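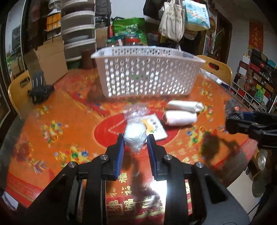 Minutes of the Safety and Faults Review, Jindgate Handling Project
Held Sunday, 2:00 p.m.
Chair: Rongrong Lu
Present: representatives of Jindgate, Fandholm and Steinbach
Apologies: Varkia

1. Minutes of the previous meeting
Approved without change.

2. Fault report: left finger jam
The Chair reported that the left finger of one hand-held gripper failed to reopen during sorting of wrapped goods into the basket. The operator's thumb was pinched at the linkage. The skin was not broken, and first aid was given on site. Of 1038 recorded grasps, 162 were made after the finger first began to stick and before work was stopped.

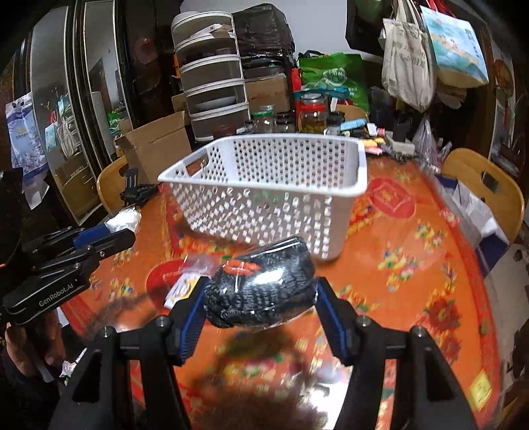 Item 2: Wrapped knitted item held between the gripper pads, basket behind.

Fandholm stated that a joint screw had worked loose. Steinbach asked why the stiffness had not been logged earlier. The Chair replied that the log sheet has no entry for it.

Resolved:
2.1 The 162 grasps are to be withdrawn from the record.
2.2 Joint screws are to be checked every 200 grasps. Action: Fandholm.
2.3 Operators shall stop work at the first sign of sticking. Action: all.
2.4 A line for finger stiffness is to be added to the log sheet. Action: R. Lu.

3. Spare pads
Deferred until Varkia can attend.

The meeting closed at 2:50 p.m.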